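Last updated: 2025-03-15

Print this page | E-mail this page

Two grippers, one laundry: a visit to the Sonura test rooms

I went to Sonura's open day mostly to find out why the company had sent me three e-mails about fingertips. Sonura does not build robots. It buys arms from other people, puts different hands on the end of them, and sells advice on which combination will survive in a hotel or a self-service laundry. I run the linen side of a small group of guesthouses, so in theory I am the customer. In practice I have sat through enough demonstrations to bring my own sandwich and keep my checkbook at home.

The morning started with slides. We were told that the two grippers on show, the Brilex and the Pelkonen, had made 3,231 grasps between them over the winter. I asked how many of those were grasps of one item and how many were grasps of four items knotted together. The presenter said that was a good question and moved to the next slide, which had a picture of a mountain on it.

Things got better when Raimo Kokkonen took over. He runs the bench tests and seems to have been kept away from the slides on purpose. He put both grippers on a table and let us handle them, which I always appreciate. The Brilex is the heavier of the two and has wide, flat pads. It holds a folded bath towel well. It holds a wet one less well, and a single sock in the bottom of a plastic tub it mostly pushes from side to side. Kokkonen let it fail in front of us several times without talking over it.

The Pelkonen is a narrower thing. You can get it into a corner, and it closes more gently. It costs more, and the replaceable tips are a running expense that was not on the handout. I had to ask. A set is supposed to last 50 working days, a figure that came from the maker and that Sonura has not yet checked for itself. To his credit Kokkonen said so.

After coffee we went through to the laundry room, which is what I had come for. Anybody can pick a towel off a table. Getting clothes out of a front loader is another matter, as the drum is deep, the opening is round, the light is bad in there and the load has wrapped itself around itself. My own staff complain about it, and they have elbows that bend in useful directions.

One thing I liked was that the machines were ordinary commercial ones with their stickers still on, "Smart wash" and so forth, and the load was the kind of thing people really wear. I have seen demonstrations where the drum held six identical orange cloths. Dark clothes in a dark drum are a fair test of a camera and I said as much to the man next to me, who turned out to sell cameras and did not agree. 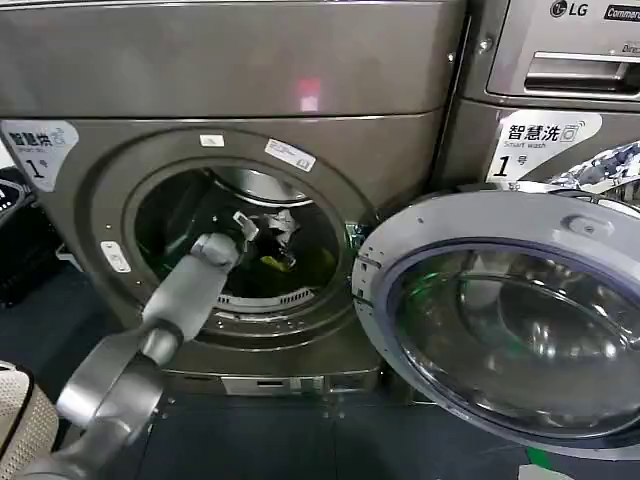

What makes dark laundry hard for a gripper to pick up?

The camera has trouble telling where one dark garment stops and the next one starts, so the arm may aim at a fold that belongs to two things at once. Once the fingers close they can bring out both items, or lose hold of both at the lip of the drum.

Sonura's answer to this is partly software, and the software is called Welasero. It picks a grasp point, scores it, and tells the arm to go or to look again. On the screen beside the machine you could watch the scores change. I watched them for a good while and could not connect them to what the arm then did. A high score was followed by a miss, a middling one by a very tidy pull of a shirt. Kokkonen explained that the score is about the first contact only and says nothing of what happens on the way out. Fine, but then I am not sure why the visitor is shown it in such large type.

The controller comparison was the weakest part of the day. We were promised two controllers side by side. We got one, plus a laptop recording of the other, made in September with a different load. I don't call that a comparison. The second unit was away for repair, we were told, and I have no reason to doubt it, but the handout still had a table with both columns filled in.

I also asked about time. Sonura's log for its longest session shows 341 seconds to empty one drum, with the arm starting from its rest position and the door already open. Who opens the door? A person does, for now. One of my people would have that drum empty and the next one loaded before the arm was finished. The reply was that the arm doesn't go home at night, which is true and would matter if my guesthouses did laundry at night. They don't, the neighbors would object.

There was a lot of talk about the arm's reach and rather little about what happens to a garment after it leaves the machine. It goes in a basket. Someone still has to sort it, shake it out, and find the missing pillowcase. When I raised this, a woman from a hospital laundry nodded very hard and we ended up having lunch together. She is further along than I am and has had a trial arm on loan. Her verdict was that it was good at the first half of any drum and a nuisance for the second half, when what's left is small and flat against the steel. She would take the narrow fingers over the wide pads every time.

I would too, going by what I saw. If I had to choose today it would be the Pelkonen, with the tips priced in, and I would want to see it work through a full week of somebody's real washing before signing anything. Sonura offers a paid trial. The price was not on the handout either – I have written to ask for it and will add it to this page when I get an answer.

For anyone planning to go to the next open day: parking is behind the building, the entrance is at the side, and the test rooms are warm, so leave your coat in the car. Skip the slides if you can and find Kokkonen.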